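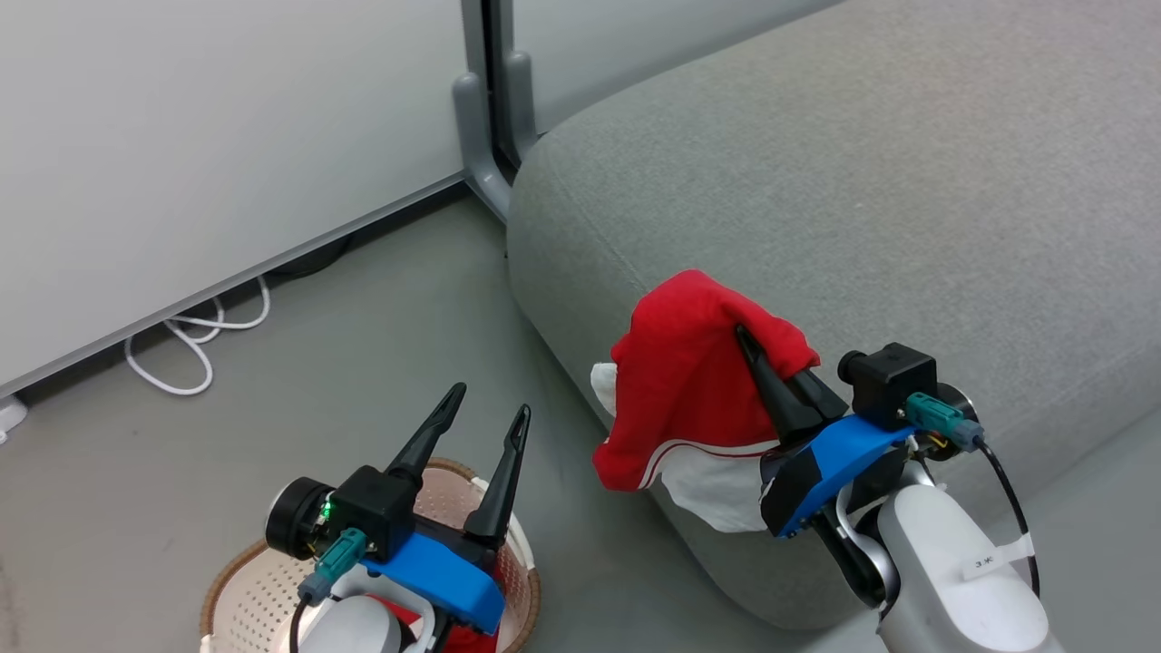 The sofa corner, with the laundry basket.

1/14/21

Quick one tonight, I've got bread in and it won't wait.

So we did it. Cancelled the storage unit at Usterow. Four years of paying for a concrete box full of stuff we couldn't name if you asked us. I went through the old statements last week (mistake, do not do this before bed) and the last year alone came to $1,438. For a box! I could have bought a very nice canoe.

Drove out to get the first load. Roads fine until Eltness and then that awful slushy stretch where the plow seems to give up. Got there, forgot the gate code, sat in the car going through old emails with the heater on. Found it. Unit 809, same dented door, same smell – cardboard and something like old tent.

What was in there, more or less:

The camping stove we replaced because we thought we'd lost it.
A box marked KITCHEN that was all cables.
A box marked CABLES that was curtains.
My entire run of university notes, in binders, colour coded. Past me had so much time.
The good soup pot. I have been grumbling about that pot since we moved.

The binders went. I thought I'd be sad and I read two pages on soil drainage and was not sad at all. Kept one because of the doodles in the margin.

Harder was the stuff from my grandmother's place. Tea towels mostly, and a tin of buttons. None of it worth anything, all of it impossible. I ended up keeping the tin and washing the towels and puting them in the kitchen drawer where they can get used up like towels are meant to. She'd have been cross about them sitting in a box anyway. Paid-for box, even crosser.

Took the rest to the thrift shop on Arsenault. They aren't taking books right now, or anything soft, so the curtains came home again. If you want curtains, mustard coloured, very long, shout.

Listed the old bed frame for $200, three messages in an hour, all of them asking if I'd deliver to Lorken. No. Sorry. Not in January.

One more load to go and then we hand back the key, definately before the end of March when it would have renewed. Whatever I save is going toward new winter tires, boring but there you go. Maybe a small canoe fund.

Still no idea where the tent is. The smell says it's in there somewhere.

Ok timer's going. Bread.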